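Save your fruit sleeves!

Those stretchy foam mesh sleeves that come wrapped around pears and mangoes are my favorite find of the year, and I have Ourania Tsakiris to thank for it. She slips them over wine glasses before a move, and not one has broken in 15 years! I started a stash in June and now I can't walk past a fruit stand without looking. 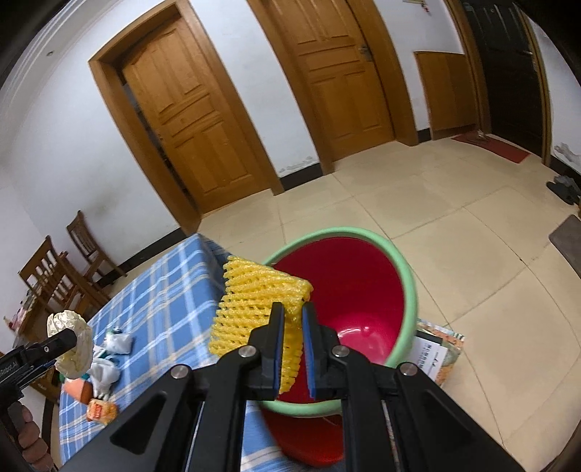
They squash down to almost nothing, so a big bucket by the table could hold a whole season's worth. Christmas ornaments fit beautifully (stretch the sleeve first, then let it close up around the ball), and so do small jars and light bulbs. Got extras? Bring them to the Pandutholm swap shelf, where Suleiman Adebisi is collecting them for the craft table. Any color is welcome!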